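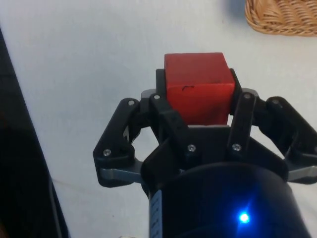 Low-dose tablet cuts nausea after abdominal radiotherapy, phase 3 trial finds

A low-dose anti-sickness tablet taken once daily reduced vomiting in adults receiving radiotherapy to the upper abdomen, according to results from a phase 3 trial run by the Helness Cancer Centre. The study compared the tablet, developed by Notis under the working name Garlow, with a matching placebo. Both groups also received the standard anti-sickness medicine given before each treatment session.

Radiation-induced nausea and vomiting is less well studied than the sickness caused by chemotherapy. The risk depends mainly on which part of the body is treated and on the size of the treated area. Upper abdominal treatment falls in the moderate-risk group, and symptoms can persist through a course lasting several weeks.

The trial enrolled 1,000 adults, who were assigned at random to one of the two groups in equal numbers. Patients were eligible if they were due to receive at least ten sessions and had not vomited in the 24 hours before the first. Those already taking steroids every day for another condition were excluded, as were patients receiving chemotherapy on the same days as radiotherapy.

The main measure was complete response, defined as no vomiting and no use of rescue medicine from the first session until the day after the last. Complete response was recorded in 68 per cent of patients taking the tablet. The rate in the placebo group was lower, and the difference met the threshold for statistical significance set out in the trial protocol. Full figures for both groups, with confidence intervals, will be included in the published paper.

Patients also filled in a daily diary, scoring nausea in the morning and evening on a scale with no upper limit on the number of entries. Average scores were similar in the first two days and separated during the first week. The evening scores showed the larger gap. Appetite was recorded as a secondary measure and did not differ between the groups at the end of treatment, although fewer patients on the tablet had a session postponed on account of sickness.

Drowsiness was the most common side effect and was reported more often with the tablet. Most cases were mild and were noted in the first week. Constipation and dry mouth were also reported. Heart tracings were taken before treatment and again at the midpoint, and the safety board recommended no change to the dose. A small number of patients in each group stopped taking their tablets early. They were kept in the main analysis, which counted every patient in the group to which they had been assigned.

The investigators list several limits to the findings. All patients were treated at hospitals served by the Løken radiotherapy network, which uses one set of planning rules, and results may differ where larger areas are treated. The trial did not compare the tablet with a short course of steroids, an option already used in some clinics. Diary entries were missing for some evenings, mostly near the end of the course, and were handled by a method fixed before the data were unblinded.

Notis said it would submit the data to regulators and expects to file in October. The tablet remains available only within trials. A follow-on study in patients receiving radiotherapy to the pelvis is open at the Helness centre, with the same dose and the same main measure. Patients in that study will be followed for four weeks after their final session.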